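Coloring the straps on a miniature sandal

Posted by Tormod Eklund, Wednesday, November 20, 2019

The method below covers a small white sandal with three raised straps, finished black, red, black from the toe back. It assumes the body stays white and only the top faces of the straps take color.

You need:
Black and red paint markers, fine tip
A soft toothbrush and dish soap
Cotton swabs
Low-tack tape
A scrap of the same white material for testing

Work surface

Clear a flat white table. Stray color shows up on it at once, and the rim of the sandal is easier to judge when the background is pale. Wipe the top and let it dry. 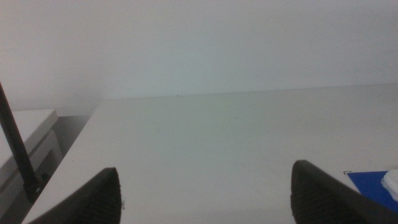 Even light matters more than strong light. A lamp placed low on one side throws the shadow of each strap onto the next and makes the edges hard to follow.

Preparation

1. Wash the sandal with soap, rinse, and leave it to dry for 2 hours.
2. Tape the footbed on both sides of the first strap. Press the tape down with a swab.
3. Test both markers on the scrap. If the color spreads, use a drier tip.

Color

4. Start with the red strap in the middle. Red over a black smear cannot be corrected; black over red can.
5. Draw from the center of the strap out to each end, in one direction. Do not go back over a wet stroke.
6. Wait 11 minutes, move the tape, and do the black strap nearest the toe.
7. Do the last black strap. Its end is the easiest place to slip, so turn the sandal and keep your hand still.
8. Apply a second coat only where white shows through. 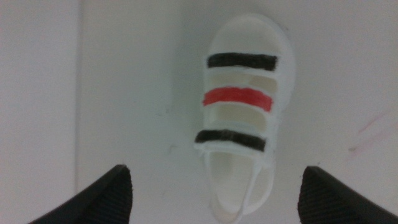 Black tends to streak and leave a fuzzy edge along the strap. Thierry Riviere uses a brush and thinned acrylic for the black — slower, but with a cleaner line. Scraping the edge with a toothpick before the paint hardens gives a similar result.

Leave the sandal overnight before handling. Store pairs in separate bags, as fresh black rubs off on white.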